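Home Talks Notes Archive Contact
Last updated: August

Speaker notes – Exposure, lag and other things the planner believes

Slide 1. Say hello. Wait for the projector. Gidey is our planner, Serkik is the perception stack, and they speak when they have to.

Slide 2. The log. 3221 grasp attempts in simulation, all very pretty. Move on before someone asks about the real ones.

Slide 3. Timestamps. Serkik stamped each wrist frame on arrival, and Gidey assumed it meant capture. The gap was 33 milliseconds on a good day. Pause here for the groans.

Slide 4. Auto-exposure. Half the view is a white surface blown out to nothing, the other half is black with lit panels in it, and the depth filter has opinions about both.

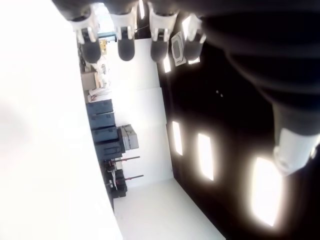

We now mask saturated pixels before they reach the planner. Gidey used to treat them as free space and plan straight through, with great confidence. The mask took eight lines. The meeting about the mask took longer.

Slide 5. Sideways views. Rotate in the transform tree, once. Brilaletti's driver did it too, so for a while we had it twice.

Slide 6. Questions. If it's about Nirundale, the answer is ticket 2041, still open.

Home Talks Notes Archive Contact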